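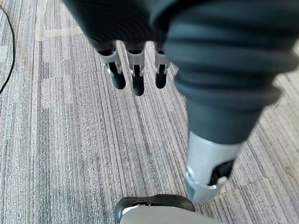 November, dye notebook, walnut bath no. 3

Started 8:20. Rosalie soaked the hulls since yesterday evening, 503 g dry weight, in rain water from the barrel. The water was already very dark when I opened the lid, and the smell was stronger than with bath 2. I strained it two times through the old curtain. The second straining took a long time, the cloth was full of fine mud and I had to rinse it in between.

Wool: 352 g of the Stalo yarn in four skeins, washed on the day before. Skeins A and B have alum, C has nothing, D has nothing but gets the iron dip at the end. Ties are loose this time. In bath 2 they were too tight and left pale rings, which Areti found before I did.

9:05 wool in, bath at 40 degrees. Then slowly up. I wanted to reach 80 in one hour but the small burner does not hold well, so it went to 86 before I noticed. I took the pot off for a few minutes. I don't think it hurt the wool, but I write it down anyway.

10:45 heat off, lid on, wool stays in until the afternoon.

15:30 out and rinsed. A and B are a warm brown, almost the same. C is nearly as dark as A. This surprised me a little, although Lorne always told us that walnut does not need alum. If it is the same after the light test I will stop using alum for this color and save it for the weld.

D after five minutes in iron: gray brown, colder, a bit harsh to the hand. Next time I would try two minutes. Please do not reuse the iron bucket for anything else, it is marked with the blue tape.

Uneven place in skein B, one hand long, where it was lying against the side of the pot. The pot is too small for four skeins. Normand says we can borrow the one from Rawashdeh but somebody has to go with a car.

Room for comparing colors

The lamp over our bench is too yellow and I don't trust it for browns. Zachary and I discussed to do the comparing in the sitting room. White upholstery makes a good neutral neighbor for the samples, and the beige is useful too when the client asks for "not too pink."
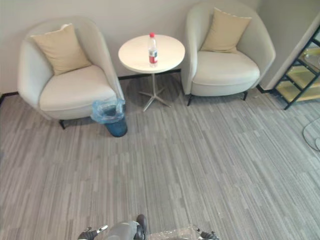
Left armchair with the beige pillow, and the round side table.

To do
- wind sample cards from A, B, C, D, two of each
- cover half of each card, put in the south window
- keep the rest of the bath in the cellar, try 50 g more wool in it for a lighter shade
- ask Areti for the pH strips, ours are finished
- write the temperature mistake also on the skein labels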